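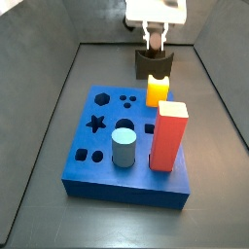 Figure 4. Shape-sorting station during a teleoperated demonstration.

3.2 Collecting demonstrations by remote control

Every demonstration in the Plarstead set was given by a person with a hand controller, a monitor, and a limited supply of patience. We had planned to collect half of them by kinesthetic teaching, in which the operator takes hold of the arm and walks it through the motion. This works well for wiping and pouring. For sorting it produced many fine recordings of a human forearm blocking the camera, and we dropped it after the pilot in May. The sorting station was then run entirely by remote control. Its foam block offers a star, a hexagon, a semicircle, a cluster of three small round holes and several other openings, and the operator must judge all of them from the fixed view shown in Figure 4. The tall red piece illustrates the trouble. It rises well above the block and partly crowds the small square hole beside it, so an operator working nearby has to guess at a few edges. Operators guessed with great confidence. We kept the camera where it was, on the grounds that the policy would have to live with the same view.

An episode begins when the operator closes the fingers on a piece and ends when the operator presses the pedal to declare it finished. We use the word "declare" with care. In the first week, several episodes were declared finished while the piece was still in the gripper, and one while the operator was looking for the pedal. From then on a second person reviewed each recording and could move the end marker, though never the start marker. The review tool, Skollby, was written for another project and still asks the reviewer to rate the lighting. We left the ratings in the release. They correlate with nothing.

We collected 300 episodes from 22 operators, none of whom had used the controller before. Each received a one-page instruction sheet and 4 practice episodes, which were discarded. The sheet asked operators to move at a comfortable speed. Comfort proved to be a personal matter: some crossed the workspace in a single sweep, while others approached each piece as if it might bite. We did not correct either group. Pauses longer than 2000 milliseconds were trimmed from the training copy and kept in the raw copy, where they make up a surprising share of the data and a complete record of human doubt.

Failed insertions were also kept. A piece that catches on the rim is usually lifted, turned slightly and tried again, and those small corrections are hard to obtain by asking for them. When we did ask, operators staged their mistakes with such care that the recoveries looked rehearsed. The staged episodes are stored separately under the Rurbridge label and are not used in Section 4. Readers who wish to train on acting are welcome to them.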